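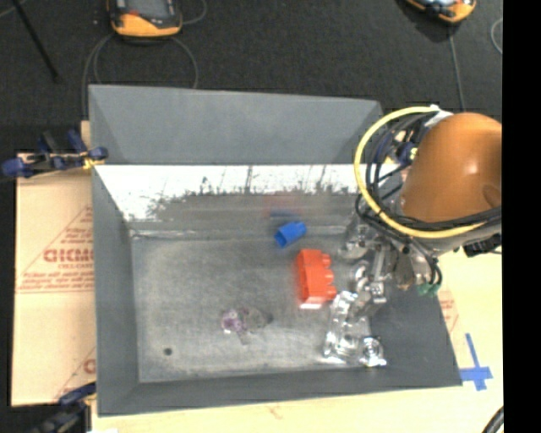 2022年8月31日
報道関係者各位
Ikaneo建築資料室

# 建たなかった山の停車場をめぐって
## 設計事務所Helldenの未完計画「Skistorero」資料の公開と、公開研究会開催のお知らせ

残暑のなか、皆さまにはいかがお過ごしでしょうか。日頃より当資料室の活動に温かいお心を寄せていただき、心よりお礼申し上げます。

Ikaneo建築資料室は、この秋、設計事務所Helldenが手がけながら着工に至らなかった計画「Skistorero」の関係資料を、当室の展示室と閲覧室でまとめて公開いたします。あわせて、ポルトガル北部の町Guimarãesで建築史を研究する方々をお招きし、公開研究会を開催いたします。図面の虫干しから数えるとずいぶん長い準備になりましたが、ようやく皆さまにお知らせできる運びとなり、室員一同、少しばかり浮き足立ちながらこの文章をしたためております。

## 「Skistorero」とはどのような計画だったか

「Skistorero」は、雪深い谷の奥に構想された、小さな鉄道の終着駅と宿舎と集会所を兼ねる建物です。列車を降りた人がそのまま大きな屋根の下を歩き、暖炉のある広間を抜けて、谷を見下ろす客室へ上がっていく。図面をたどっていくと、そうした一続きの道のりが、設計者たちにとっていちばん大切なものだったのだろうと思われてきます。

Helldenは病院や学校の仕事で堅実な評価を得ていた事務所で、宿泊施設の設計はほとんど手がけていません。そのためか「Skistorero」の図面には、彼らの他の仕事には見られない、どこかのびのびとした線が残っています。断面図の余白には、椅子に腰かけてスキー靴の紐をほどく人の姿や、荷物を枕に居眠りをする人の姿が描き込まれていて、整理の手がつい止まってしまうこともたびたびでした。

計画は、鉄道の延伸が見送られたことで行き場を失いました。事務所はその後も場所を変えて実現できないかと検討を続けたようで、屋根の勾配だけを描き直した図が何枚も残っています。雪の積もり方を気にかけていたのでしょう。鉛筆の計算が裏面までびっしりと続く一枚もあり、ご覧いただければ、担当者の根気のほどがきっと伝わるはずです。

## 資料が当室に届くまで

資料群は、Helldenが事務所を閉じた際に倉庫へ移され、長いあいだ筒や箱に入ったまま保管されていました。お預かりしたのは図面、書簡、見積書、工事業者との打ち合わせ控えなど、あわせてほぼ200点にのぼります。書簡の束のなかには昼食の注文書らしき紙片も混じっており、これも当時の事務所の暮らしを伝えるものとして、捨てずに番号を付けました。

届いた資料の多くは、きつく巻かれた状態にありました。薄いトレーシングペーパーは端から割れやすく、無理に広げるわけにはまいりません。湿度を少しずつ上げた箱のなかで紙をゆるめ、吸い取り紙に挟んで平らにする作業を、焦らず繰り返してまいりました。この夏の8月は閲覧室を一部お休みさせていただき、最後に残った大判の図面に取り組みました。ご不便をおかけした利用者の皆さまには、この場をお借りしてお詫びとお礼を申し上げます。「いつ見られるようになるのですか」と楽しみにお声をかけてくださった方も多く、たいへん励みになりました。

資料の並びは、できるかぎり倉庫にあったときのまとまりを保っています。年代順に組み替えたほうが見やすいのではないか、というご意見も内部にはありました。けれども、同じ筒に巻かれていた図面どうしには、同じ日に机の上に広げられていたらしい痕跡が見受けられます。たとえば片方の図面のインクのしみが、もう片方の裏にうっすらと写っているのです。こうしたつながりは一度ほどいてしまうと取り戻せませんので、目録のなかに元のまとまりの記号を残し、年代からも引けるように索引を添えました。

## 展示の内容

会期は30日間です。展示は2つの部屋に分けてご覧いただきます。

手前の部屋では、敷地の調査から基本設計までの歩みをたどります。谷の等高線を写し取った図、駅舎の位置を決めかねて何通りも描かれた配置図、そして事務所が依頼主に送った長い手紙を並べます。この手紙は、工費の増額をお願いする内容でありながら、書き出しのかなりの部分が山の天気の話に費やされているという、なんとも人間味のある一通です。全文の書き起こしと日本語訳を手元でお読みいただけるようにいたしました。

奥の部屋では、実施設計に近い段階の図面を中心に、大屋根の構造と室内のしつらえをご紹介します。木の梁と鉄の引張材を組み合わせた屋根は、当時としてもかなり思い切った提案でした。原図は光に弱いため、照明を控えめにしております。目が慣れるまで少し時間がかかりますので、中央のベンチに腰を下ろして、どうぞゆっくりお過ごしください。

なお、とくに傷みやすい図面は会期の途中で展示替えをいたします。お目当ての資料がおありの方は、お越しになる前にお問い合わせいただければ、展示の予定をご案内いたします。

## 公開研究会「描かれた屋根、架からなかった屋根」

会期中に、公開研究会を開催いたします。Guimarãesの研究者の方々とは、未完の建築計画をどう保存し、どう読み解くかという話題で、数年来手紙のやり取りを重ねてまいりました。花崗岩の町並みで知られる土地と雪国の駅舎とでは縁が薄いように思われるかもしれませんが、あちらにも、石造の市場に大きな木の屋根を架けようとして果たせなかった計画の図面が残されているそうです。送っていただいた複写を「Skistorero」の断面図と並べてみたとき、梁の継ぎ方の考えがあまりによく似ていることに、一同思わず声をあげてしまいました。どちらかがもう一方を知っていたのか、それとも同じ手引書を読んでいたのか、まだ分かっておりません。研究会ではこの点もぜひ話し合いたいと考えています。

発表は5題を予定しております。

- 谷の終着駅という構想、鉄道計画と宿泊施設の関わり
- 書簡に見るHelldenと依頼主のやり取り
- Guimarãesの市場計画における木造屋根
- 巻かれた図面をひらく、紙の手当ての実際
- 建たなかった建物の目録をどう作るか

発表のあとには、閲覧室の大机を囲んで原資料を見ながら語り合う時間を設けます。図面にふれる前の手洗いと、鉛筆以外の筆記具をお預かりすることについては、どうかご協力をお願いいたします。使用言語は日本語と英語で、逐次通訳が付きます。専門の方に限らず、山や鉄道がお好きな方、古い紙がお好きな方にもお越しいただきたく、発表者の皆さんには、専門用語にひとこと説明を添えてくださるようお願いしております。

研究会の定員は30名です。参加は無料ですが、事前のお申し込みをお願いいたします。お申し込みの際は、お名前とご連絡先のほか、ご関心のある発表をお書き添えいただけますと、当日お出しする資料を選ぶ参考になります。席に限りがありますので、当日お越しになれない方のために、後日発表の要旨をまとめた小冊子を作成し、閲覧室でお配りする予定です。

## 閲覧と複写について

展示に出ていない資料も、会期の始まりに合わせて閲覧の受付を始めます。ご希望の方は目録の番号を添えて事前にお申し込みください。大判の図面は広げる場所の都合があり、一度にお出しできるのは2点までとさせていただきます。書簡類は、傷みの激しいものを除いてそのままご覧いただけます。

複写につきましては、資料の状態を見たうえで、室員が一点ずつ撮影してお渡しします。お時間をいただくこともありますが、待っていただいているあいだに思わぬ図面と出会われる方も少なくありませんので、お急ぎでなければぜひ書架のまわりもご覧になってください。

## 報道関係の皆さまへ

開室に先立ち、報道関係の皆さまを対象とした内覧の時間を設けます。担当の室員が展示室をご案内し、書庫での保管の様子もお見せいたします。図面の接写をご希望の場合は、照明の準備がございますので、あらかじめお知らせください。フラッシュのご使用はご遠慮いただいております。

記事などに掲載いただける図面の画像も用意しております。掲載の際は、所蔵先として「Ikaneo建築資料室」とお書き添えくださいますようお願い申し上げます。校正の段階で図面の名称や向きに迷われることがあれば、どうぞ遠慮なくご連絡ください（屋根伏図は上下が分かりにくく、私どもも整理のあいだに何度か取り違えました）。

## 開催概要

**展示名** 建たなかった山の停車場　Hellden「Skistorero」計画資料展
**会期** この秋の30日間（初日は当室の掲示と催し案内でお知らせします）
**会場** Ikaneo建築資料室　展示室および閲覧室
**入場料** 無料
**公開研究会** 定員30名、事前申込制、参加無料
**主催** Ikaneo建築資料室
**お問い合わせ** Ikaneo建築資料室　展示・広報担当

「Skistorero」やHelldenの仕事に関わる写真、手紙、絵葉書などをお手元にお持ちの方がいらっしゃいましたら、お話だけでもお聞かせいただければ幸いです。鉄道の測量に携わった方のご家族や、谷の近くにお住まいだった方からのお便りもお待ちしております。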